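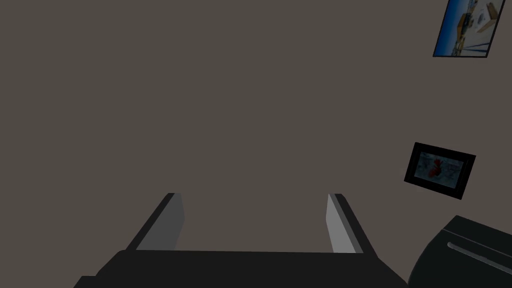
April, bench notes, Cunddale regimental medals. Started cleaning the Wiven group at 1000: 4 medals, one bar, ribbon gone the color of tea. The court mount is sound but the pin is not original. For the display I want the same thing as the two framed pictures on that plain gray-brown wall, hung to the right and left alone.

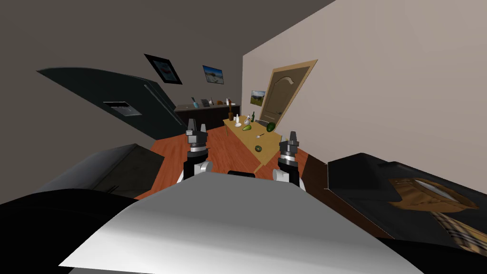 Stopped at 1150 – the Sulemana ribbon stock is the wrong width again, which makes it a tradition. Ordered more from Zinell. Rim naming still to check against the roll.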